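Home Careers Current Openings Internships Contact

Cable Assembly Technician, Clireveck

Brultemholm is hiring a cable assembly technician for the second shift at its Clireveck plant. The shift starts at 2 p.m. and the position reports to the shift lead. Eight hours are paid per shift, including breaks.

The technician cuts, strips, crimps and solders conductors to drawing, installs connectors, and performs continuity and pull tests before release. Harnesses are built for pumps and rail equipment. The current catalog lists 581 part numbers, of which 117 use circular connectors with a square flange. Work instructions are kept at the bench – no assembly is built from memory.

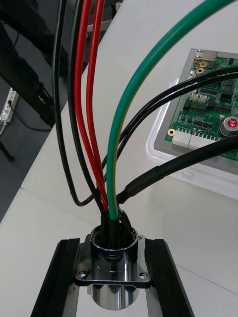 Bontu Belay advises applicants to practice reading wire tables before the bench test, as most lost points come from conductors placed in the wrong cavity and very few from poor crimps.

Requirements:
High school diploma or equivalent
2 years of wire harness or electronics assembly experience
Ability to distinguish wire colors, including striped insulation
Ability to work with hand tools for extended periods

Experience with the Tumano test software is helpful. Training is provided on site during the first month.

The bench test consists of one short harness and a written section on drawing symbols. Tools are supplied. Applicants who pass are interviewed the same day.

Send a resume and shift availability to the hiring office at Clireveck. Applications are accepted through the end of September. Positions at the Chu site are posted separately.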